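Erncombe Forums > Law and Government > Firearms regulation

Thread: Storage inspections under the amended regs

avogler
Has anyone got the final wording on section 14? The June draft let an officer inspect home storage with two days' written notice. I read the new version as dropping the notice for licence holders with more than 70 rounds on the premises.

kbelkadi
It doesn't drop it. Subsection 2 still requires written notice — the threshold only changes who can be inspected.

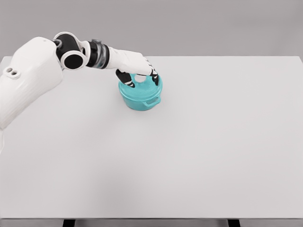 Render: arm at the turquoise pot

avogler
Then why does subsection 2 say "where practicable"? That's a discretion, and it has no review attached.

o_nasr
Agree with Arne. The same phrase was in the old licence renewal rules and was read very broadly.

kbelkadi
Different head of power. Renewal was administrative; this is entry to a dwelling. Refusing entry without notice isn't an offence under the draft.

mmazza
It may still count against you at renewal. Check the fit and proper criteria before relying on that.

kbelkadi
Fair point. I'll read the schedule tonight and post the clause numbers.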